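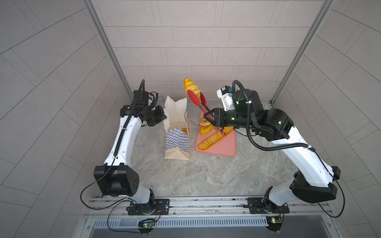

Bagging the Croissant

A bakery clerk fills a paper bag without looking at it. One hand steadies the bag, the other works the tongs, and the customer is already paying. For a two-armed robot the same order is a long chain of contact problems, and the croissant is among the harder links.

Take the grasp first. A parallel gripper closing on the handle of kitchen tongs is holding a tool whose far end moves by a different amount than the fingers do. Squeeze too little and the pastry slides out of the silicone tips. Squeeze too much and the crust fails. The arm's controller reads position and motor current at its own joints, but has no direct measurement of force at the tips, so the pressure on the croissant has to be inferred.

"People ask why we don't bolt on a food gripper," says Hildegard Sperling, who leads manipulation work at Bastbridge. "We could, and for a factory line we would. A shop already owns tongs. A household owns tongs. We want to know what the arm can do with the drawer as it is."

Then comes the bag. An upright paper bag has a soft mouth that folds inward when touched, and each item added changes its balance. A ring-shaped pastry can be lowered in flat or on edge. A baguette has to go in end first, at a steep angle, and its length makes small errors at the wrist into large ones at the opening. The second arm is there to hold the paper, and it must do so without blocking the first arm's path.

Bastbridge trains its controller on demonstrations recorded by human operators, who drive both arms remotely. The July set held 3,000 of them. Mei-kuen Yip, who runs the sessions, says an operator needs 11 days to become consistent with tongs, longer than for any other tool in the program. Much of that time goes to learning when to let go.

On test orders of 4 items, the company reports that its current controller completes 90 percent without a drop. That figure excludes torn bags, which are logged separately and were not disclosed. It also covers one counter layout under fixed lighting.

Shigeru Sakamoto, an automation consultant at Arard, considers the number useful but narrow. "Bread varies by the hour," he says. "A crust at opening time and a crust in the afternoon are different materials. I would want the test repeated on both." He also notes that cycle time is missing from the report — an omission that matters to any shop with a line at the register.

Sperling does not dispute this. Her group's next trials will use day-old stock and bags in two sizes, with the operators' corrections logged alongside each run.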